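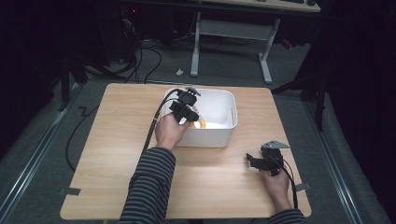
Junio, once y media de la noche.

Ha vuelto a llegar carta de Genen. La tercera desde Semana Santa. Me felicitan porque, según ellos, este invierno he ahorrado un dinero con la tarifa nueva, y adjuntan una gráfica con dos barras, una verde y otra gris, sin un solo número en el eje. Me he puesto a buscar las facturas viejas. Con la compañía de antes, de diciembre a marzo, pagué 665 euros. Con Genen, 787. Si eso es ahorrar, que me lo expliquen despacio.

He llamado. Me han tenido 48 minutos con la musiquita y al final una chica muy amable me ha dicho que la comparación se hace con «un hogar de características similares». Le pregunté qué hogar. No lo sabía. Le pregunté si ese hogar tenía las ventanas que dan al norte y un padre de ochenta y tantos que pone el brasero en mayo. Tampoco constaba.

Trilok Katiyar, el del segundo, está encantado con ellos. Dice que la aplicación le manda consejos: que ponga la lavadora de madrugada, que descongele la nevera. Yo la lavadora de madrugada ya la oigo, gracias, la suya. Me enseñó su factura en el rellano y es más alta que la mía, pero él sostiene que sin los consejos sería peor. Contra eso no hay argumento posible y lo dejé estar.

Ahora además quieren instalar en toda la finca unos contadores Takmont, «sin coste para el vecino». La derrama prevista es de 2000 euros. Cuando pregunté por la derrama, el administrador contestó que era por la obra y que el contador en sí no costaba nada. Lo he apuntado tal cual para que no se me olvide.

Papá ha cenado poco, tortilla y medio melocotón. Mañana tengo que pedirle hora para el oído y buscar la garantía del calentador, que debe de estar en la carpeta azul o en casa de mi hermana.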